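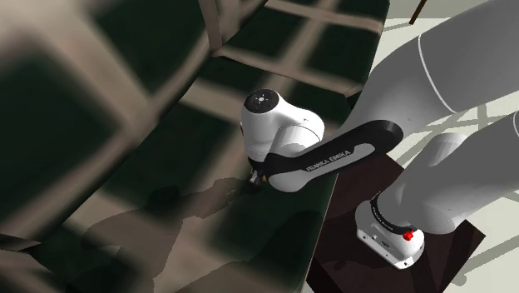 Fig. 1. The simulated Franka Emika arm over the green table, with its shadow on the tabletop.

12/15/18
By Karla Alvarado

Our class visit to the Prindstead open day was something I had been looking forward to since the sign-up sheet went around, and I'm happy to report that it was worth getting up for (even with the bus ride, which took us through every small town between school and Drudgate). We were met at the door by Johanna Pfister, who gave us name tags and hot chocolate and let us warm up for a while before anything technical started.

The demonstration I chose was the simulation one, in room 241. I had expected real machines and wasn't sure I would like watching a computer model of one, but I ended up staying for both sessions! Reto Grabner ran it, and he was very patient with our questions. He explained that his group tries out a motion in the simulator before they let a real arm do it, so a bad idea costs them a few minutes of computer time and no broken parts. Their program is called Dotora, and the version we saw had 486 saved practice runs in it, of which 234 were made by visiting students like us.

What I liked best was how much care had gone into the room around the robot. Look at the shadows in Fig. 1, and the soft stripes of light on the green tabletop. Reto said that lighting matters a lot when a program has to learn from pictures, and that they change it often. The gripper is hard to make out from this high angle, and my partner Remo Gisler asked whether a second view would help. He got a long and very friendly answer, most of which I wrote down and will put in the appendix.

For our own project, Remo and I would like to build a much simpler arm model with 2 joints and one lamp, and see how far the shadow moves when the lamp does. Ms. Imhof has said we can use the computer lab for it in February.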